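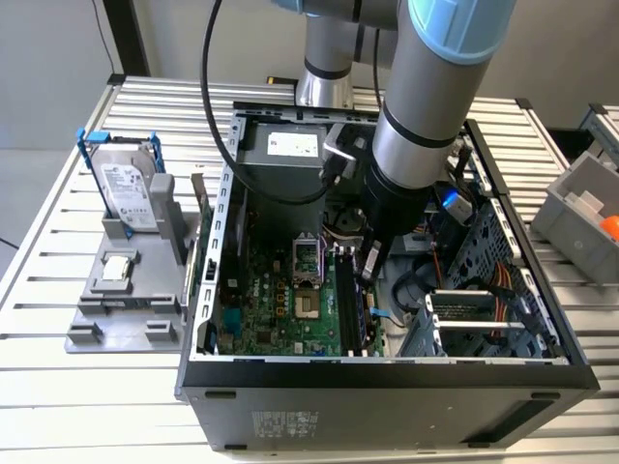
Bravberg is looking for a person to help in our repair shop for used office computers. The work is part-time, 81 hours per month, and it starts in October. You will work together with me and with my colleague Danda at the front desk.

Your tasks are to open and clean the computers, test the memory and the power supply, and write the results in our stock list. We also sell parts, so sometimes you pack orders and answer simple emails from customers.

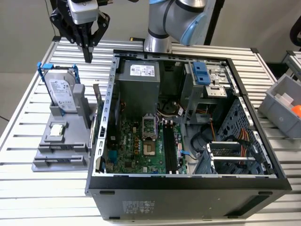 We ask for patience, clean handwriting and basic English or Spanish. A diploma is not necessary. You should be able to lift 50 pounds, and please tell us if this is difficult for you, then we can discuss it. The first two weeks are paid training.

The pay is $880 every two weeks during the training and we agree on the later salary together. Lunch is from 12:30 and we have a small kitchen.

Please send a short letter about yourself to Wilmer Giraldo, or bring it to the shop before 4 p.m. I read all letters myself and I will answer also when the answer is no.

2 comments
50 shares

Related
Driver for morning pickups, Stika
Weekend sales help, Bravberg
Bookkeeper, part-time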